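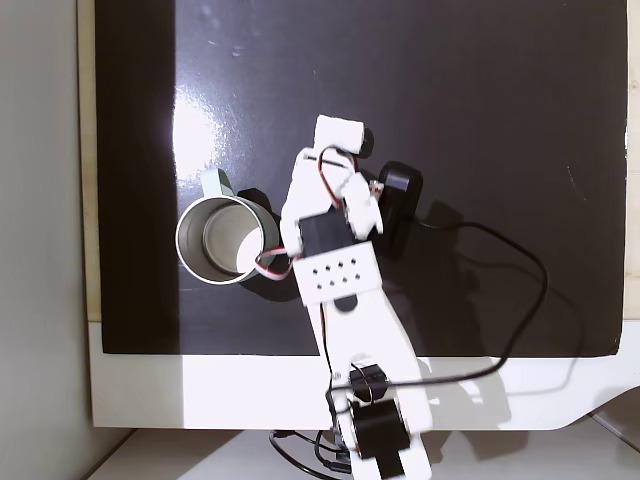
A metal mug on a black board, with a white robotic arm beside it.

The Cinus Tenants Union and the Rerkero Workers Alliance met Monday night to agree on a joint platform for the fall council races. They adjourned at 10:40 p.m. with a joint platform, two competing explanations of it, and a plan to meet again.

The forum, held in the upstairs hall on Iyengar Street, drew 200 people to a room with 60 chairs. Most of the crowd stood along the walls for the first hour, which may explain why the motion to limit speakers to two minutes passed with so little debate. It was the only vote of the evening that did.

At issue is rent. Both groups want the council to cap annual increases in the Setasus district, where 3,000 apartments have changed owners since the last election. The Tenants Union wants the cap written into an ordinance this year. The Workers Alliance wants it on the ballot, on the grounds that the council has already buried one ordinance and seems to have enjoyed it.

Speakers from the floor took up both positions, and a few took up both in the same two minutes. A bus driver who has rented in Setasus for 19 years said she did not care which door the thing came through so long as it came through before her lease was up. She got the longest applause of the night. Then the argument about doors resumed.

The compromise, reached shortly after 10, calls for candidates to back an ordinance first and a ballot measure if the ordinance fails. The word "fails" was left undefined - the Alliance takes it to mean a no vote, while the Union would also count a bill that sits in subcommittee past January. A short motion to settle the point was referred to a working group.

Neither organization endorsed a candidate. Three people running for the two open council seats were in the hall, and each told reporters afterward that the platform lined up closely with what he or she had been saying all along. One of them voted against the last rent bill.

The council's majority bloc did not send anyone. A written statement from its office said members "welcome a robust conversation about housing," and gave an email address for comments. A message sent there Tuesday morning came back marked undeliverable.

The working group meets in the same hall next week at 7 p.m. Organizers say they are trying to borrow more chairs.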